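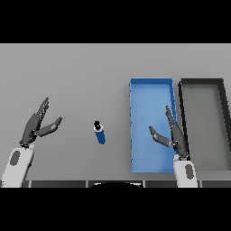
Ravindra Rana wrote to us to say that his gran drops a silver coin into the milk to stop it going sour, and that it works every time, so it must be true. He would like to know why we never mention it.

Well, Ravindra, we're mentioning it now. But we have a few awkward questions first.

How do you know it works?

Suppose you put a coin in a jug of milk and the milk is still fine the next morning. Did the coin do that? Milk that has been kept in a fridge is usually fine the next morning anyway. To find out whether the coin made any difference, you would need a second jug. It would need the same milk, poured at the same time, kept in the same place, with no coin in it. If you only look at one jug, you can't tell.

A second jug like that is called a control. Scientists use them all the time. People selling things sometimes forget to.

What makes milk go sour?

Milk contains a kind of sugar called lactose. It also contains bacteria, which are living things far too small to see. Most of the milk in shops has been heated to kill the harmful ones, but a few tough ones can live through it, and more get in when you open the bottle. They feed on the lactose and turn it into lactic acid. Acid tastes sour. When there is enough of it, the proteins in the milk clump together and you get lumps.

Bacteria grow by splitting in two. One becomes two, two become four, four become eight. Keep doubling and you pass 1000 after only ten goes! Cold slows this down a lot, so your fridge is doing a real job, coin or no coin.

So is the coin story rubbish?

Not quite, and this is where it gets interesting. Silver really can harm bacteria. Tiny bits of it, called ions, can come off the metal and damage them. Some bandages have silver in them for that reason.

But one coin in a whole jug is a different matter. Very little silver comes off a coin, and milk is full of proteins that grab hold of it. Also, most "silver" coins in your pocket today have no silver in them at all. They are other metals, such as nickel, made to look shiny. And coins are filthy. They have been in a lot of hands, so please don't put one in anything you are going to drink.

What about thunder?

Loan Sầm, from Bilcombe, says her neighbours blame thunderstorms for sour milk. People have been saying this for well over 200 years. Can a loud noise turn milk? We haven't seen any good evidence that it can. But storms often come in warm, sticky weather, and before fridges, warm weather was very bad news for milk. The heat did the damage and the thunder got the blame.

When two things happen together, it's easy to decide that one caused the other. Always ask if a third thing could be behind both of them.

Try it yourself (with a grown-up)

You need two clean jars with lids, some fresh milk and two sticky labels.

Pour the same amount of milk into each jar and put the lids on. Write the date on both labels. Put one jar in the fridge and leave the other on a shelf out of the sun. Look at them once a day and write down what you see - lumps, a watery layer, a change of colour. Don't taste either one, and ask the grown-up to do any sniffing. After three days, pour it all away and wash your hands.

If your results don't match what we've told you, don't just take our word for it. Do it again, and write and tell us what you got.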